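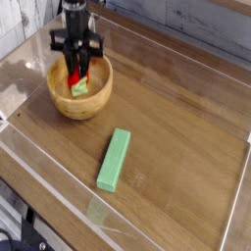 Bench arm build, thread 5

1/
Right, bowl tests. Arm's bolted up, gripper's on, walls are on. Red squishy thing in the fingers, little green block in the bowl with it, long green bar out on the table for later. Kettle's on.

2/
For anyone new: this is the Rana arm, built in the shared workshop at Madier since November. Me and Marisol Salazar mostly, evenings. Hernán Inga did the wiring and would like it known he did the wiring.

3/
Clear walls were Marisol's idea. Was against it, faff to cut, shows every fingerprint. Then a block went under the lathe and I shut up.

4/
Soft stuff is a pain. Hard block, fingers close, motor current jumps, done. Soft thing just sort of gives and gives and the code thinks its still closing. Had to drop the threshold AND add a timeout. 13 lines of code, took me two evenings.

5/
Bowl is worse than a tray btw. Curved sides so everything slides to the middle and bunches up. Go in straight down or you clip the rim. I've set the approach height to 50 mm over the rim and it still makes me wince

6/
Someone asked about the long bar. Gripper has to turn to take it across the narrow way. Wrist joint is the one with the slop in it. So yeah. Later.

7/
Slop: roughly 4 degrees at the wrist, measured with a bit of tape and a protractor, don't @ me. Sillero do a tighter bearing, on order. If anyone has a spare I will swap you biscuits.

8/
Code's in the Lirkavmont folder, same place as before. Config file is a mess, ignore the comments at the top, they're from the old gripper. Will tidy. (won't)

9/
Hernán wants the cables clipped back before we run it any faster. Fair. Need more clips, the ones in the drawer are all the wrong size.

10/
Got to lock up at ten so stopping here. Bar tomorow if the bearing turns up, more bowl if it dosen't. Marisol has the key.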